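Trorkthorpe Automation Forum
Board: Standards and Good Practice
Thread: Door clearance rules for mobile robots in simulated test buildings

S_Rathnayake
Members are asked to comment on clause 3 of the draft guidance. The clause requires that every doorway in a simulated building be tested with the doors open, half open and closed before a route is approved. Replies will be considered until the end of January.
Sewwandi Rathnayake

roltedetti_ops
We support the clause. Of 1,183 simulated runs in our last review, 159 ended at a doorway. The present rules treat a doorway as a gap of fixed width.

m_prarnenmont
I must disagree in part. Our site model has 114 doorways. Three door positions for each would treble the work, and many of those doors are held open throughout working hours. A risk assessment should decide which doors are tested in full.

roltedetti_ops
Who would sign that assessment? The draft does not say.

S_Rathnayake
The site operator would sign it. I accept that this should be written into the text.

paul_route_testing
Double doors need separate wording. Where both leaves open towards the robot, they take up floor on the approach side, and the clear width should be measured between the leaves. 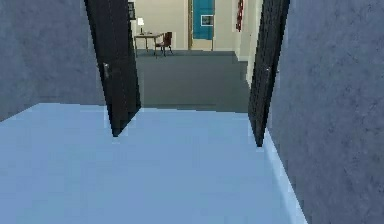

A change of floor surface at the threshold should also be recorded, as wheel grip may differ on carpet. I would ask for both points to be placed in clause 3 and kept out of the annex, which few operators read.

m_prarnenmont
I have no objection to the wording on double doors. My objection to testing all 114 stands.

S_Rathnayake
Both views are noted. A revised clause will be posted on this board.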